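Re: [flamcombe-makers] Brumard open house — worth the drive?
From: Laiba Bajwa
To: flamcombe-makers list

Hi Chalerm, hi everybody,

Chalerm Chuensuk wrote:
> I saw the notice that the Brumard lab is doing open afternoons through
> September. Has anybody on the list been yet? I'd be bringing my
> daughter and possibly my father-in-law, who ran an industrial laundry
> for 27 years and has Opinions. Mainly I want to know whether it's a
> real demonstration or a slide show with a robot parked next to it.
> Also, can you ask questions, and is there anywhere to sit?
> Chalerm

I went! I've been meaning to write it up for the list ever since, and your message is the push I needed, so thank you, and please forgive the length. Get yourself a cup of coffee.

First, it's a real demonstration. There was one slide, a map to the restrooms, and it stayed up the whole time. The lab is on the second floor of the old Vasconcelos building, the one with the green awning, and you go in by the side door because the front one sticks. I got there a bit before 2 and they were already into the first run, which was clothes. Two arms working from either side of a table, and the job is to take garments that have been dumped any old way and get them flat, folded and put on a pile. It sounds like nothing until you stand there and watch a machine try to find the hem of a sweater.

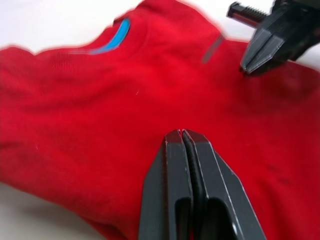

What I hadn't understood before going is how much of the work is deciding where to take hold. The young woman running the afternoon explained that a shirt has no fixed shape, so the system can't carry around a stored picture of "shirt" and match it up. It has to look at whatever lump is in front of it and make a fresh guess each time, and if the guess is a bad one it gets two layers when it wanted one, and then the whole thing comes up like a wet paper bag. I saw that happen more than once. They let it happen, too, which I liked very much. She would say "give it a second," and we'd all lean in, and sometimes it would let go and try a better spot, and sometimes she'd shake the thing out by hand and start over.

Knits were slow going the day I went. Anything gathered or elastic was slower still, and she was perfectly frank about it — gathers pull back to where they started as soon as you let go of them, and a seam that bunches can look an awful lot like an edge. I told her I've been sewing since I was nine and it looks an awful lot like an edge to me too, and she laughed and wrote it down, so perhaps I've contributed to science.

I took notes on the practical side, so I'll put those in order for you and anyone else thinking of going:

1. Parking. Use the lot behind the Drindico hardware store, not the one in front, which is customers only and they mean it. It's a five-minute walk. Take the alley if it's dry.

2. Where to stand. Go to the right-hand side of the table if you can get there, and ask to see the screen with the wrist cameras. It gives you the close-up view of the cloth right at the fingertips, and I learned more from that screen than from watching the arms. Your daughter will want this spot. 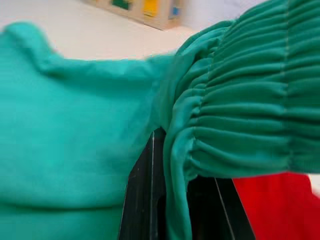 3. Questions. Yes, and lots of them! They stop between runs and take whatever you've got. A gentleman behind me asked about the cost, and then about the cost again in different words, and they were patient with him. I'd save the technical ones for the second half, when the crowd thins out. There were 27 of us on the sign-in sheet when I put my name down and maybe half that by the end.

4. Sitting. Folding chairs along the back, but you can't see the tabletop from them. Your father-in-law may want to sit for the talking parts and come up for the runs. Nobody minded people moving around.

5. Noise. Quieter than I expected. I'd been ready with earplugs and never took them out of my purse.

After the clothes they talked for a while about the other things they practice with. The latch box was the favorite with the younger visitors, and I'll admit with me. It's an ordinary child's toy with little colored doors, and the doors fasten in different ways, so a hook wants one kind of motion and a sliding bolt wants another. They also keep a foam block and a fuzzy ball on hand, because something squashy teaches you different lessons about grip than something stiff does. I asked which was the hardest of the lot and she said cloth, without even stopping to think.
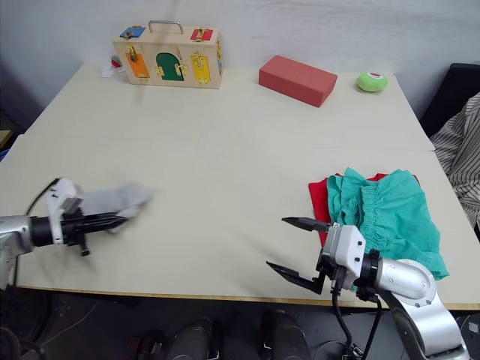 The work table at Brumard, with the latch box at the back and both arms at the front.

On your father-in-law: please bring him, and please let him talk. The people there seemed hungry to hear from anyone who has handled fabric for a living. A retired tailor in our group showed them how he finds the grain of a piece by running it between two fingers, and they had him do it three times over while somebody took notes. I think a man with 27 years in a laundry would be treated like visiting royalty.

It wraps up at 5, though I was still chatting on the stairs well after that. No charge, no need to reserve, but they do like you to sign in. There's a water cooler and that's it for refreshments, so feed your daughter beforehand.

I'd happily go again if anybody wants to make up a carload from this side of Flamcombe. I have room for three, or four if nobody minds sharing the back seat with my sewing machine, which is going in for repair and has been going in for repair since spring.

Warmly,
Laiba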